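Stadbridge brings door-opening robots to the night work at Mertens

Press release — for use by local and trade press

Stadbridge and the care residence Mertens start in January with robots that open doors by themselves during the night hours. The work began in simulation, where the robot practices on doors with lever handles before it meets a real one.

A night worker at Mertens passes more than 60 doors in one shift, often with a linen cart. "We asked the staff what costs them the most effort," says Najwa Khoury, project leader at Stadbridge. "They answered: the doors."

In the simulated rooms, the gripper has to come close to the lever at a good angle.
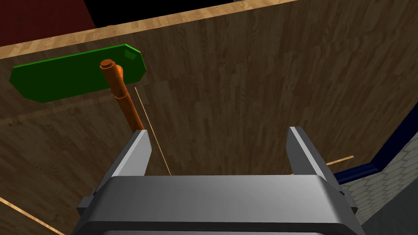
The software, called Clarusum, was trained on 315 door models made by our partner Tultine. Handles have different colors and shapes, and the walls and floors change also, so that the robot does not learn only one room.

For the staff the change is practical. The robot will bring linen to the bathrooms, and the night team stays longer with the residents. No position will be removed. Two employees, Wilma Hermans and Toon Meijer, receive a training of 3 weeks and will then guide their colleagues.

"I was a little afraid of it," says Wilma Hermans. "Now I give my opinion each week and they change things — this I like." 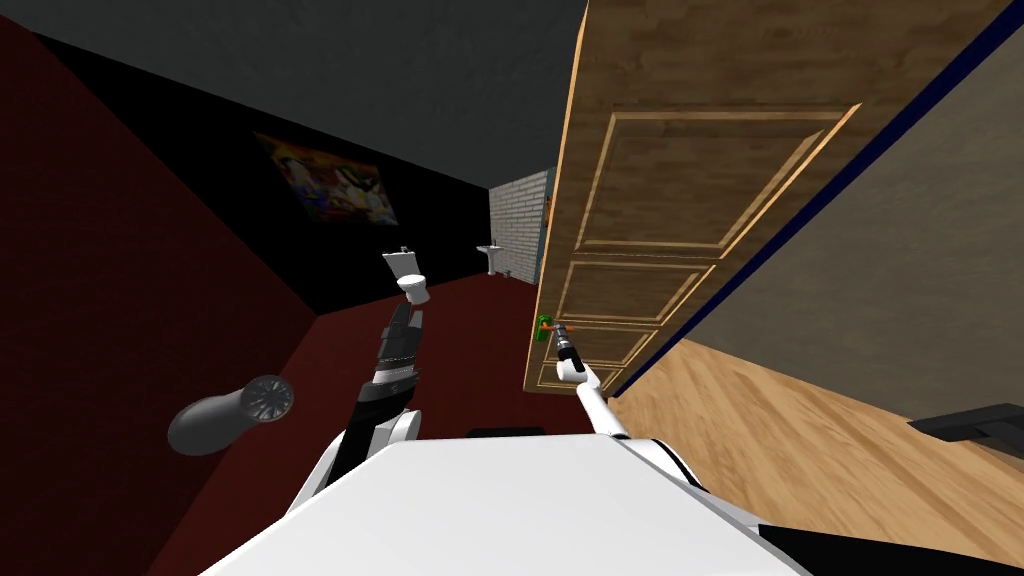 Page last changed: January, 4:15 p.m.

A bathroom door asks for extra care, as a resident can be behind it. At Mertens the robot will always wait for a signal from the staff before it touches such a handle.

Questions of the press can be sent to Mieke Van Hecke, communication office, Stadbridge.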